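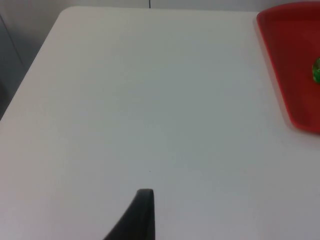 チケット番号:218
件名:仕分けアームがトレーの手前で止まる/「無人運転」の表示について
拠点:Plarkcombe 作業室
対象:Flimik 卓上アーム、Wellier(作業管理ソフト)
起票:検品班
状態:対応中
優先度:中(起票時は「高」。導入窓口により変更)

起票内容
赤いトレーの品を取りに行く工程で、アームがテーブルの何もないところで降りてきて、そのまま待機に入ります。エラーは出ません。Wellierの画面は緑のまま「稼働中」です。気づくのは、たまたま横を通った人です。昨日の午後は11回ありました。うち2回は、止まってから誰も見ていない時間が300秒を超えています。
再開ボタンを押せば動きますが、押しに行くのは検品班です。導入時の説明では「班の作業は減る」でした。減った作業の一覧と、増えた作業の一覧を並べて出してほしいと9月にもお願いしましたが、回答をもらっていません。

コメント1(導入窓口)
ご連絡ありがとうございます。トレーの位置がずれている可能性があります。基準位置に戻して再度お試しください。

コメント2(検品班)
戻しました。同じです。そもそも基準位置がどこなのか、テーブルに印がありません。手順書には「右奥」としか書いていない。人間なら右奥で通じますが、通じない相手に使わせる手順書としてはどうなんでしょうか。
テープで印をつけてよいか聞いたところ、白い面に余計な色を置くと認識に影響するかもしれないので待ってほしいとのこと。待っています。

コメント3(Wenjie Peng/設備)
現地で見ました。切り分けの結果を書きます。
・アーム電源の入れ直し:変化なし
・トレーを少し手前に移動:一度は取れたが、次で再発
・照明を一段明るく:変化なし
・別の品に交換:変化なし
・卓面の拭き取り:未実施
卓面に小さな黒い点があります。汚れか傷かは拭いてみないとわかりません。これを目標と取り違えているという説が班から出ていますが、現時点では根拠がないので、原因欄には書かないでください。

コメント4(導入窓口)
点が原因とのこと、承知しました。清掃を検品班の始業時作業に追加します。

コメント5(Wenjie Peng/設備)
原因とは書いていません。

コメント6(検品班)
始業時作業に追加、の前に確認させてください。清掃は何分の作業として計上されますか。再開ボタンを押しに行く時間は今どこにも計上されていません。Wellierの月報では、この工程の人手はゼロです。ゼロの工程に、なぜ毎朝拭く人が必要なんですか。

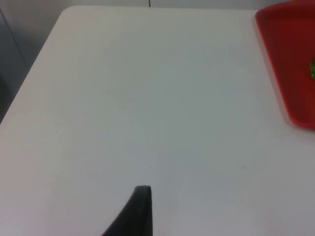 コメント7(Wenjie Peng/設備)
拭き取りは保留にしました。先に拭くと比較ができなくなります。ログを見ると、停止の直前に「対象を確認中」が長く続いています。対象を見つけられないのか、見つけたのに動作に移れないのか、このログでは区別がつきません。Flimikの保守に詳細ログの出し方を問い合わせ中です。
もう一点。Wellierは「確認中」を稼働時間に含めています。待っている間も稼働率が上がる計算なので、月報の数字は改善の根拠に使えません。

コメント8(導入窓口)
集計方法は全拠点共通の仕様のため、個別の変更は難しい状況です。

コメント9(検品班)
変更してくれとは言っていません。その数字を理由に、来期の人員を減らすのをやめてくれと言っています。
以前この台には二人ついていて、一人が取り、一人が傷を見ていました。今は一人が隣の台と掛け持ちで、取る役はいないことになっています。傷を見る時間は前より短いです。機械が嫌いで書いているわけではありません。夜間に重い箱を扱うほうのYanラインは、正直助かっています。この台については、楽になったと言っている人を班の中で知りません。

コメント10(Wenjie Peng/設備)
暫定対応:
1. 「確認中」が長引いたら画面を黄色にする設定を入れました。音は出ません(音の設定は管理者権限が必要。申請済み)。
2. 再開操作は手書きで構わないので、時刻と担当を台の横の用紙に残してください。記録時間も作業時間として申告してください。
3. 卓面はこのまま触らないこと。導入窓口が追加した始業時清掃は、いったん取り消してもらいました。

コメント11(検品班)
黄色は見えました。ただし隣の台に向いていると背中側なので、見えるのは振り返ったときだけです。用紙は今朝から使っています。

コメント12(導入窓口)
暫定対応により解決と判断し、クローズしてよろしいでしょうか。

コメント13(検品班)
だめです。

状態変更:対応中 → 保守回答待ち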